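Workshop notebook, August, late afternoon

Back on the wiping-down today, after putting it off far longer than I meant to (the Gradeva order ate most of the month, and I can't say I was sorry to have the excuse). The plan was the same as on the last page: go over the glossy black things on the bench with the different cloths and see which leaves the fewest streaks, so that we can finally write something sensible on the care card instead of "wipe gently", which could mean anything to anybody.

Started with the old yellow duster, mostly out of loyalty. It's lovely and soft and I've had it for years, but it does push the dust along and leave it sitting in a neat little line, and on a shiny black top you see every speck of it, especially with the window behind you. Then the blue microfibre from the Hirose box, which was a good deal better on the flat but kept snagging its stitched border on the slots. I went back over the same patch with it and got the same snag, so I'm not blaming my hands.

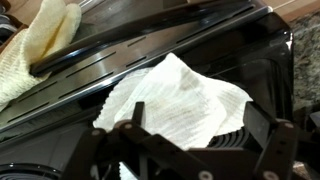 White waffle cloth, bunched, at the front lip of the black appliance.

The waffle one is my favourite so far, I must say. It bunches up nicely, so you can make a soft point of it for the long rows of narrow slots and then let it fall open again for the rest of the panel. I do wish it were a darker colour! Off-white looks so fresh when it comes out of the drawer, and then the smallest grey mark makes you wonder whether it wants washing or whether it's only the light. The edge could do with a proper hem too, if anyone has the sewing machine out for the Wemurura covers.

Invoice filed in the blue folder: 2,432 for the whole Rasari textile parcel, of which 1,120 was the waffle. Dearer than I remembered, so please don't use them for oil.

Still to do: try the waffle just barely damp, wrung out hard, and keep it well away from the slots when it is. Two passes, same direction, then look at it with the lamp held low. I'd also like to wash one at a warm setting and see how much it shrinks before we order any more. Soap is under the sink, behind the big bucket.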